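Pitgate notes: moving the fold planner off fixed waypoints

17 October 2023

I've spent most of October pulling the old waypoint code out of Pitgate, the folding planner I work on, and replacing it with something that looks at the garment before every move. I said in the last post that I'd write up how it went. It's mostly working. The parts that aren't working are at the end.

For anyone new: Pitgate takes a mask of the garment and a set of keypoints and puts out the next pick and the next place. It doesn't do the perception itself. That comes from Casteo, which is a separate process and has its own release schedule, to my regret. Between the two sits a small message layer that used to be a shared file on disk. I'm not proud of the file.

The old version looked once. It found the waistband corners, the crotch and the hems, built the whole fold as a list of poses, and ran the list. On towels this was fine. On kids' jeans it fell apart at the second pick, since the first one drags everything a little and the list doesn't know that.

Jeans are what I test on now. They have two legs, thick seams, an elastic waist that never lies the same way twice, and faded patches that the old segmentation liked to treat as holes.
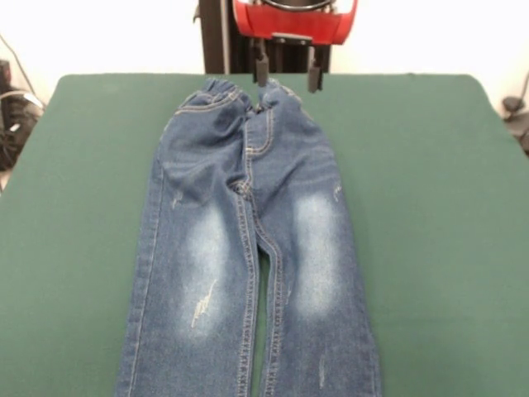 Couldn't you skip the keypoints and just fit a template to the outline? That was a comment on the last post, and I did try it for a couple of evenings. Template fitting is good while the garment is flat and open. Once a leg is folded over, the outline loses most of what the template needs, and the fit slides off to whatever shape is closest. I kept the template as a sanity check on the first look and dropped it after that.

One thing I had to give up on is seeing both hems in every view. With the legs pointing toward the camera, the hems can fall outside the image, and the old code would then place a keypoint at the image border and call it a hem. Casteo now returns a flag for each keypoint: seen, inferred or missing. Pitgate won't pick on an inferred point. If a hem is missing it picks higher up the leg on the outseam, makes a short move, and looks again.

The topstitching helps more than I expected. The tan thread stands out well from the denim, so I run a simple line detector inside the mask and use the double lines to tell an outer seam from a fold edge. A fold edge has no thread along it, most of the time.

The grasp itself was the next problem. The planner gives a pick point and an approach angle, and the controller closes the fingers until the current goes over a threshold. With denim the threshold for "holding one layer" and "holding two layers" overlap, and a hem is several layers anyway. I set it to 65 percent of the limit for hems and 20 percent for anything else, and the lift check does the rest: raise a little, stop, look at the mask again, and see whether the region near the fingers changed shape.
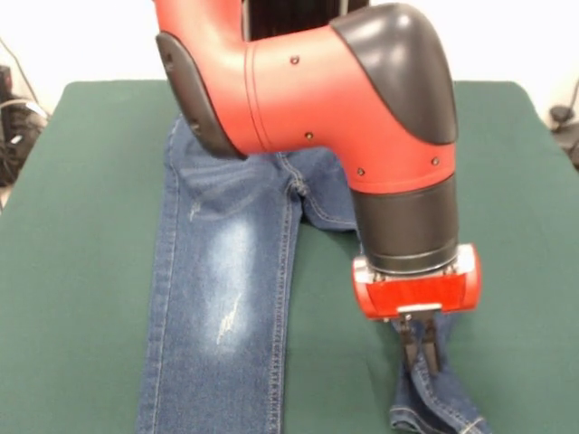 A reader at Setham wrote in to say the lift check is a waste of a cycle and that a wrist force reading would do the same job for free. Maybe. I logged the force channel over 60 picks and couldn't find a clean split between a good hem grasp and a pinch of one thin layer. The weight of a child's trouser leg is small and the cable pull on the wrist is about as large. If somebody has a filter that works on this I'd like to try it.

The other change is in occlusion. The arm covers a lot of the waistband when it's working on a leg, and Casteo would happily report that the jeans had got shorter. I now render the arm from the joint angles, grow the silhouette by a few pixels, and mark everything under it as unknown. Unknown is different from background — it took me far too long to add that third value. The planner keeps its last belief for unknown areas and only updates what it can see.

This fixed a bug I'd been blaming on timing. The planner would ask for a regrasp on a leg that hadn't moved, only because the arm was parked over the top half.

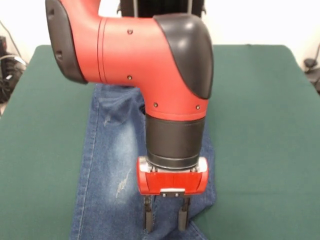 5 min read

So, numbers. With the new loop the fold finished in 84 percent of runs on the jeans set. I don't have a fair figure for the old planner because I kept changing the start poses while I was testing it, so I won't quote one.

Most of the failures come from overlaps. When one part of the denim is turned over another, the mask is a single blob and the keypoints jump between layers from one look to the next. I've put a vote over the last few looks, which steadies it, but it also makes the planner slow to accept a change that's real. The better fix is probably to predict layer order directly. There's a branch called Chiang where I've started on that. It trains, it doesn't do anything useful yet, and the labels are a mess.

Smaller things, for people running the code:

The config key for approach height has changed from a single value to one per keypoint type. Old configs will load but you'll get a warning.

The viewer now draws inferred points hollow and missing points not at all. If your view looks sparse, check that before filing a bug.

The message layer has a real schema. The file on disk is gone.

Replay works again, including from logs made before the change, as long as they have joint angles in them. Without the angles the arm mask can't be rendered and the planner will refuse to start.

Next up is getting the vote window to depend on whether the arm has moved anything since the last look. I'll tag a release once that's merged.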